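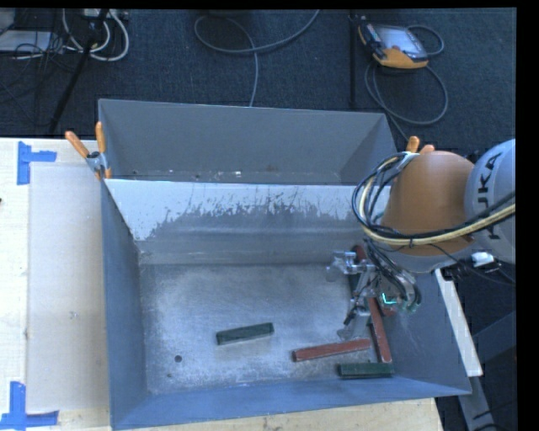 Fig. 1. The KUKA arm going into the front bin, red and green blocks.

12 shares · 5 comments

Notes for session four: collecting grasps

Okay, picking up where we stopped. Last time Natalia Arriaga asked why we can't just write down the rules for picking up a block, and I promised I'd come back to it with the real setup. So keep Fig. 1 open while you read.

Look at the two long red blocks first. One is lying almost flat, the other runs down steeply from under the gripper, and their ends nearly touch. Now try to write me a rule for which one to grab, and from what side! Then add the green block lying right below them. I gave up on this myself after a long September, and that's more or less how I became a data person.

What we do is let the arm try, over and over, and save every try. One try is one "episode." For each episode we keep:

- the camera view before the arm moves
- the pose the gripper was sent to
- the finger opening after closing
- a label, 1 for held and 0 for missed

Please, please keep the zeros. Duarte Rebelo's group cleaned theirs out of the Wallemance set last year (they looked like junk, I get it) and ended up with a model that was very sure of itself about everything. Misses are half of what you're paying for.

A word on bins. Ours have sloping sides, so a block against the wall needs a different approach from one sitting alone near the middle of the floor, like the short green one. If you only ever practice on the easy ones, you'll get a model that's good at the easy ones. Check your counts by location before you leave for the day.

The metal is also pretty scuffed, with bright patches and dull ones. I like that. A learner that has only seen a perfectly even background can get thrown by the first shiny spot, so don't go polishing anything. And check the clamps at the corners before you start a run! If a bin shifts, the calibration goes with it, and you won't notice until Samira Haddad plots your grasp points and they're all off to one side.

For the lab: each pair collects 200 episodes. Reshuffle the blocks every 10, by hand, with the arm stopped. Write the shuffle number in the Jellen log, even if it feels silly.

Reading for next time is the Burnano handout, up to page 17. Skip the part on reward shaping, we'll get to it later.

3 shares · Leave a comment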